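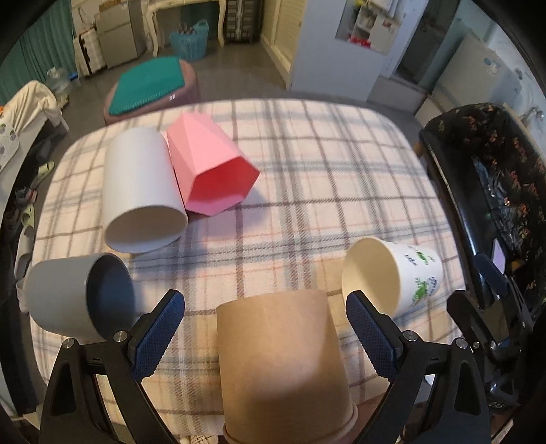 **Figure 1.** Paper cup, large white container and pink six-sided cup, on a plaid blanket.

## 3. How I went about the interviews

I should say straight away that I never meant to write about cups! I went to Nutden in August to ask people how they share a kitchen with strangers, and I had a tidy list of questions about fridges and cleaning rotas. Then Javiera Espinoza (who was doing the second set of interviews with me) noticed that people kept wandering off to talk about what they drink their tea from, so we threw out half the list and started again.

We talked to 31 tenants in two shared houses, Brullel and Purkimano. Each chat ran for 20 minutes or so on paper and a good deal longer in real life, mostly as the kettle kept going on. I asked everyone the same opening question, "Which cup would you be cross to find in someone else's room?", and let them run with it from there.

Nineteen of them named one straight away. Eight said they had no favourite at all, though two of those came back later to tell me they'd changed their minds (I've left them in the "no favourite" group, and Javiera still thinks I'm wrong about that). The rest talked about sets, or about cups they had left behind at their parents'.

What I found most useful was the way people spoke about bedrooms. A cup in the kitchen was fair game for nearly everyone. Once it had gone upstairs it belonged to whoever had carried it, even a throwaway one. Zlata Didenko calls this "drift" in her notes on the Bondarchuk hostel, and I've borrowed the word for the next section, where I go through the Purkimano answers room by room.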